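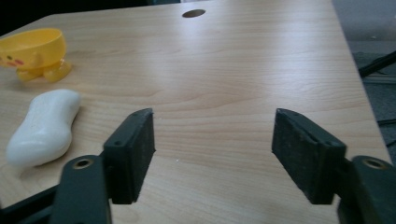 Asmont Is Coming Back!

You guys, I have been sitting on my hands since Thursday waiting to write this one up. Asmont, the little radio fantasy that ran for two seasons and then vanished off the schedule without so much as a goodbye, is getting a third season! It starts in January, and I've already cleared my evenings.

If you've never heard it (and judging by my comments section, most of you haven't), it's the story of two mapmakers who get hired to chart a country that keeps moving. Dretley is the grumpy one. Esberg is the one who talks to birds and owes everybody money. It's silly in places, and the dragon in season one sounds an awful lot like somebody gargling, but I fell for it hard. I listened to all 31 episodes on my drive to work and then went back and listened to them again while painting the hallway.

The writer, Kaede Hirano, posted the news on her own page late in the evening, in the middle of a long entry that was mostly a recipe for plum jam. I nearly scrolled right past it! She says the scripts are finished and recording is under way, with both of the leads back. "I left those two standing on a bridge, and I've felt bad about it ever since," she wrote. So have I, Kaede. So have I.

There's a live reading of the first new episode too, at the Hamdan Theater – 700 seats, and the fan list already has 2398 names on it, so you can do the math on that. Tickets go by drawing. I put my name in, and so did my sister, who doesn't even like the show but has promised me hers if she wins.

My one worry is the music. The old theme was just a fiddle and a drum, and I loved it, and Kaede's post mentions a "bigger sound" this time around. Please don't let it be a choir. Every fantasy show gets a choir sooner or later and then I can't hear what anyone is saying.

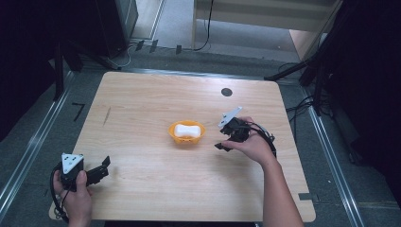
Do you need to hear the first two seasons before the new one starts?

I would, because season three picks up right there on the bridge, minutes after the old cliffhanger. If you're short on time, start with season two and skip the gargling dragon. The older episodes are all still up on the show's page, and most of them go by in less than half an hour.

The drawing for the reading closes at 9 p.m. the night before the new trailer comes out, and I'll post the trailer as soon as I've got it. Now I have to go find my good headphones.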